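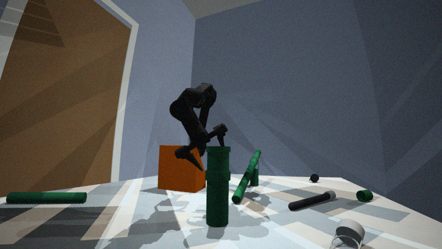

Stoyanova Community College - Facilities and Storage Team

How to Label and Log Storage Boxes

Staff who send boxes to the Grimau Street store need to label and log them first. Boxes that arrive without a label go back to the sending office. The steps are the same for paper files, supplies and small equipment.

What you need
White labels, size 4 by 6 inches
A black permanent marker
Clear packing tape
The log sheet for your office

Step 1. Sort before you pack
Keep one type of item in each box. Paper files that are due for shredding should not be sent to the store at all. Put them in the locked bin on your floor.

Step 2. Get a box number
Each office has its own block of numbers. Admissions uses 100 to 785, and the library starts at 786. Take the next unused number from your log sheet. Do not reuse a number, even if the old box has been thrown out.

Step 3. Write the label
Put the box number on the top line, as large as it will fit. Under it write the office name, a short list of the contents and the month the box can be reviewed. Most offices use June - pick another month only if your records schedule says so.

Step 4. Attach the label
Place it on a short side, near the top, and cover it completely with clear tape. Labels on the lid get lost when lids are swapped. If the box has an old label, peel it off or cover it with blank paper.

Step 5. Fill in the log
Copy the label onto the log sheet word for word. Add your extension and leave the shelf column blank. The store fills that in.

Step 6. Ask for a pickup
Send the log sheet to the Facilities desk and stack the boxes by your office door, no more than three high. Pickups of more than ten boxes need two days' notice.

Getting a box back
Give the desk the box number and the office name. Requests made before noon are filled the same day.

Page updated Aug 5, 2018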